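Pledel: worked solutions for a first course in computer organization

README, last touched April 2, 2023

Hi! I'm Ulla Pitkänen, and this folder is my attempt to put all my handwritten solutions for the Jeretham evening course into one place where people can search them. The course covers number systems, instruction formats, pipelining, caches and a bit of bus arbitration at the end (the part everyone skips, me included, the first time through).

What you get

There are 700 solved problems in 27 text files, one file per chapter. Each record has a problem number, the problem restated in my own words, the solution, and a difficulty from 1 to 5. I set the difficulty by gut feeling, so please don't build anything serious on it. Chapter 9 feels harder than I marked it, and I keep meaning to go back.

Sirkka Turunen typed up the cache chapters from my notebooks and fixed a lot of my arithmetic while she was in there. Thank you, Sirkka! If a solution in those chapters looks neater than the rest, that's why.

How the files are laid out

Fields are separated by tabs and the encoding is UTF-8. Hex values start with 0x, binary values are grouped in fours, and addresses count bytes unless the problem says words. Diagrams are done in plain characters, so use a fixed-width font or the pipeline charts turn to mush.

The last chapter is on input and output: polling, interrupts, and why a controller that has to keep several motors and cameras going cares so much about which request gets answered first.
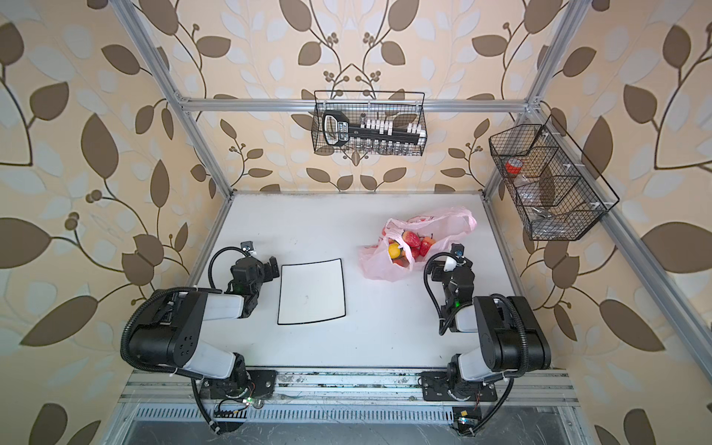
Known problems

Record 38 in the floating point chapter rounds the wrong way. I know! The fix is in my notebook and will be in the October update. The Fletthorpe problem set uses a different name for the status register, and I've left it alone so it matches the handout. A few of the timing answers assume no forwarding even where the question is vague about it.

Using it

Copy it, print it, mark it up, hand it to your study group. Just keep the Laaksonen problem numbers as they are, please, or the cross references between chapters stop working. Corrections are very welcome, and it helps if you send the chapter and record number along with the line you'd change.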